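Household Organization, Unit 4: Sorting and Boxing Small Toys
Course handout, evening section
Instructor: Nektarios Politis

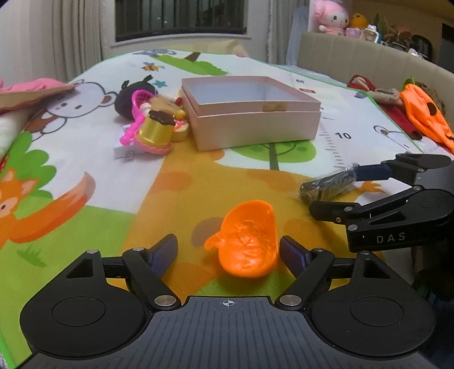 Fig. 4.1. Working surface for a toy sort: play mat over a bed, open pink box in the middle, toys to the left of it.

Read this before the practice session. The terms on this page are used again in Unit 5 (closets and linens), and the written log is due at the end of that unit.

1. The working surface

A sort needs one flat surface that the person can reach across without walking. In a child's room the floor is the usual choice, but a bed works well and saves the knees. Put a mat or a plain sheet down first. A mat keeps small pieces out of the bedding, and it marks the limit of the job: what is on the mat gets sorted today, what is off the mat does not.

Printed mats are fine. The one in Fig. 4.1 has cartoon animals, trees and a height scale along one side, with 10 and 60 among its numbers. If your mat has a ruler, check it once against a tape measure before you use it to size a box. Mats stretch and the printing is not always true.

Pull the mat flat before starting. Small parts collect in the folds.

2. Placing the box

Set the box in the middle, open. Nest the lid under the base if it will fit, as with the pale pink box in the figure. A lid left loose on the bed gets covered by clothing within a few minutes and then has to be looked for. If the lid is hinged, fold it away from you.

Labels face the person doing the sorting. When you reuse a gift box, leave its old label on until the new one is written.

Start with the box empty. If there is already something in it, tip it out onto the mat and treat it like everything else.

3. Groups

We use four groups in this course:

Play food and its dishes. Cakes, slices, baskets, scoops, cups.
Figures. People and animals made of hard material.
Soft toys. Plush and cloth.
Not toys. Clothing, pillowcases, wrappings, bags.

Most of the arguments in class are about the first group. In the figure, the gold toy cake with the brown top, the small slice and the pink basket can all go together. The orange scoop-shaped toy goes with them if the child uses it for pretend cooking. In another house it might belong with the sand toys. Ask the child, write the answer in the log, and move on.

The small beige figure near the corner of the box goes to group two. The black plush and the beige cloth toy go to group three and should stay out of this box. Soft toys fill a small box quickly and hide what is under them.

4. Fabric first

Clear group four before you touch the toys. Cloth at the edges of the mat, like the pink, orange and red items in Fig. 4.1, takes up room and makes the surface look fuller than it is. Shake each piece over the mat, then fold it or send it to the wash.

Wrapped or rolled items are opened or set aside. Do not box anything you have not identified — this includes dark bags, which are easily taken for trash.

5. Order of packing

Largest hard pieces go in first, flat side down. Frilled or raised bases go along the wall of the box, where they are less likely to be crushed. Small pieces such as cake slices go last, on top, or in a basket if the set has one. Close the lid without pressing. If it has to be pressed, take out one large piece and start a second box.

6. Box sizes used in class

The supply cabinet holds two sizes. The Jisholm shallow box is 300 mm long and suits one play food set. The Dastdale deep box is 483 mm long and is meant for mixed figures. Please return both sizes with their lids.

7. Practice task

Work in pairs. One person sorts and the other keeps the log. Use a real surface at home if you can, otherwise use the table in the back room. Record the following:

What surface and cover you used
Which items were hard to place, and the group you chose
Anything left on the mat at the end, and where it went
Whether the lid closed

Change places and repeat with a different set of toys. Keep both logs. Pairs who finish early can begin the Unit 5 reading — pages on folding only, the shelf section can wait.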